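Last updated: August

The long afterlife of small clothes

There is a drawer in our spare room in Pristbridge that won't quite shut. It has been that way for years, and I have stopped leaning on it with my hip, as I used to, in the hope that one more sleepsuit could be persuaded to lie down. The drawer is full of baby clothes, and the baby they were bought for is now taller than the chest of drawers and has opinions on trainers.

I mention it because every time I bring up the subject, other people turn out to have a drawer as well (or a suitcase, or in one case half a loft). We are a sensible lot in most respects. We give away our old saucepans without a pang. But show us a pair of mittens the size of two teabags and we go soft at the knees and put them back where we found them.

My own clear-out began with a leaflet for the swap shop in Zostell, which opens on the first Saturday morning of the month in what used to be the Olteanu bakery. The smell of bread has never really left the walls - or perhaps I only want to think so, having queued there for buns as a girl. You bring what your child has outgrown and you go home with the next size up, and no money changes hands unless you fancy a cup of tea.

By the end of last year 1,000 garments had passed across the old bread counter, and I was told with some pride that 505 of them were sleepsuits and vests. The rest was cardigans, mostly, and one very small dinner jacket that keeps coming back. 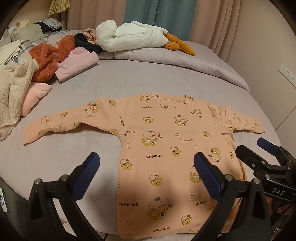

Baby clothes in cheerful prints are hard to part with.

The sorting is the slow bit. I had set aside an hour and it took me most of a rainy weekend, with the radio on and far too much toast. You pick up a plain white vest and there you are again at four in the morning, swaying by the window, watching the milk float go by. Then there are the things you have no memory of at all, which is oddly worse!

A friend in Grirport, a great one for sewing, had hers made into a quilt. It took 180 squares and two winters, and it is a lovely thing, heavy and a bit lopsided, with a row of little pockets along one side that the cat has claimed. I did think about it. But I know my own sewing, and a quilt from me would have stayed a bag of squares until I was ninety.

So in the end I took 2 bags to Zostell on the early bus and handed them over before I could change my mind. I kept a yellow cardigan and the hat from the hospital. The drawer still sticks, as it happens - the runner has warped, and I shall have to get somebody in to look at it.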